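Powerline ou cabo até ao anexo?

tkachuk_net
2018-06-30
Boas, pessoal! Finalmente tenho fibra em casa e estou todo contente, só falta levar a rede ao anexo, que fica a 11 metros da parede da sala. O router é um Gandero e o sinal wi-fi chega lá com uma barra, às vezes duas. Estou a pensar em powerline. Alguém usa? Que velocidades apanham?

cana_verde
Uso há dois anos e adoro! Ligas um na sala, outro no anexo, carregas no botão e já está. Vejo filmes sem paragens nenhumas. Só convém ir direto à tomada da parede, numa extensão perde-se imenso.

Philomena Scanlon
Desculpa, mas discordo. Se o anexo tiver quadro elétrico próprio, o powerline sofre muito. Com 11 metros eu passava cabo de rede, Cat 6 para exterior, dentro de tubo - fiz isso em outubro numa tarde e foi das melhores coisas que fiz cá em casa!
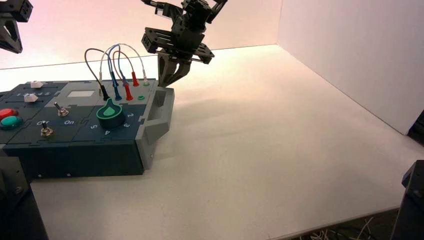
E o cabo fica para sempre, mudas de router ou de operador e ele continua lá. Não o metas é no mesmo tubo da eletricidade.

cana_verde
Nem toda a gente pode abrir uma vala no quintal, Philomena :) Para ver séries chega perfeitamente.

tkachuk_net
O anexo tem quadro próprio, sim... Vala não me assusta, tenho enxada! Quantos cabos passo?

Ewurabena Agbenyega
Passa 2, o segundo quase não custa e dá um jeitão se o primeiro falhar. Na ponta metes um ponto de acesso (tenho um Cloto, mais de 4 anos sempre ligado) com o mesmo nome de rede e outro canal. E faz o teste com um cabo comprido pelo chão antes de cavares!

tkachuk_net
Boa ideia, vou fazer isso! Depois ponho cá os resultados.

cana_verde
Põe, põe. Continuo a achar que o powerline merecia uma oportunidade.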